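The Table at the Back of the Shop

Gülizar Gezer and I spent most of August getting our corner of the Resell hall in Hevunberg ready, and I promised everybody pictures, so come on in! We cleared out 2 carloads of boxes first (mostly mine, I admit it) and then argued happily over where the table should go.

Pale wood with dark cloth behind it was Gülizar's idea, and I've come around to it completely – I had wanted something flowery. 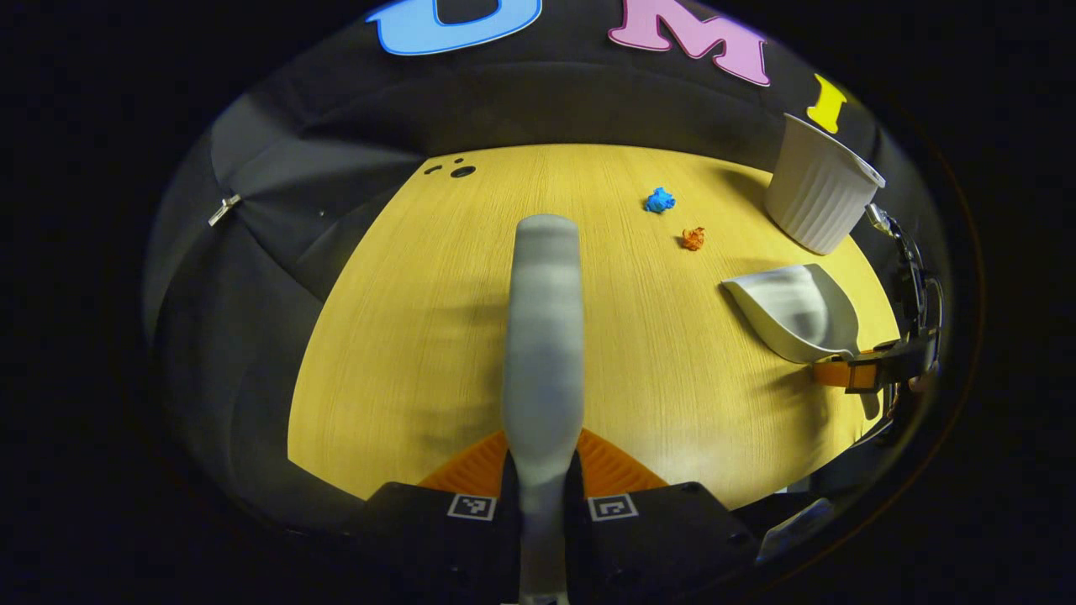
The colored letters went up on the cloth after that, and oh, the fuss over them! I like a bit of pink and yellow against all that dark fabric. The folds still need a good steaming, and Gülizar has offered to bring her iron next time if I bring the coffee.

More pictures when the shelves are in.

Brenda Olivares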